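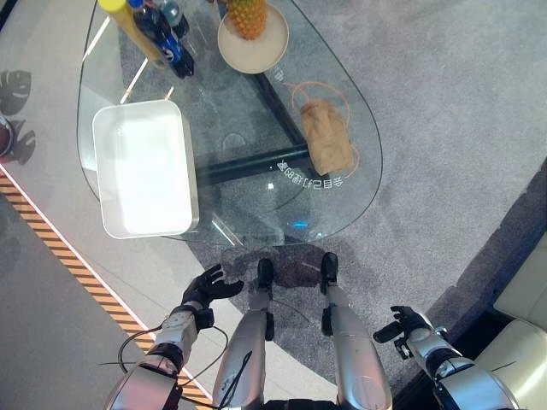
Glass coffee table with a white tray and three bottles.

Running a Sports Club: Notes for Session 4
Membership, the season and the clubhouse

Read these before Friday. The case is the Tramima badminton club, which we use again in sessions 5 and 6. You will need the club's rules from the reading pack, particularly sections on subscriptions and voting.

1. Where the club came from

Tramima began as a works club. The employer, a packaging firm called Joltau, gave its staff the use of a canteen after hours. There was room for two courts, and the ceiling was too low for proper clears. When the firm moved out of town the players kept the name of the street and rented a school hall. Outsiders could join from then on, and within a few seasons they were the majority.

Works clubs often go this way. The point to take from it is legal as well as social. While the employer paid the bills, the club had no lease, no insurance of its own and no bank account. All of these had to be set up in one summer. Compare this with the parish clubs in session 2, where the church usually stayed on as landlord.

2. Membership

The club now has 177 members, of whom 73 are juniors. Members fall into these classes:

Full: may play on all nights, enter the league and vote.
Junior: under 18, no vote, coached sessions only unless invited to a senior night.
Social: may use the clubhouse and attend the annual meeting, no court time.

Social members pay the least and cost the least. They also turn up to meetings, and at Tramima they have the vote. This was an oversight in the rules as first drafted. It mattered when the club voted on buying new flooring, as we shall see in session 5.

Note that a junior who turns 18 in mid-season stays a junior until the end of August. Some clubs change the class on the birthday, but then the subscription has to be worked out by the month.

3. The league

Clyde Haddad was match secretary when Tramima entered the district league. He put in one team, which came bottom, and the year after he put in two. His reasoning is set out in the minutes: players left out of a single team had stopped coming on practice nights. The second team also lost most of its matches, but attendance went up.

Points to check when entering a league:

Closing date for entries, normally before the hall is booked.
Who supplies the shuttles. In this league, the home side.
Latest finishing time. The school hall closed at 10 pm, and two matches were forfeited.
Whether a player may move down a team after playing up.

4. The clubhouse

The clubhouse is one room beside the hall, with a kitchen. It was fitted out for almost 2000 pounds, most of it from a bequest by a former player named Dambrauskienė. The cup played for each spring carries the same name. Bar takings go through a separate account, and the rules say they may not be used for court hire.

5. Court booking

Bookings were kept in a book by the door until Ignacio Hutchins moved them to Plundodix, an online system. Two things changed. Members could cancel late without speaking to anyone, so late cancellations rose. The club could also see for the first time which hours were never used. A charge for cancelling on the day was brought in the following season.

For the seminar

Bring a one-page draft of a membership rule for a club of your choice. It should state the classes, who votes, and what happens when a member fails to pay. Use numbered clauses. Copies will be passed round, so leave a wide margin for comments.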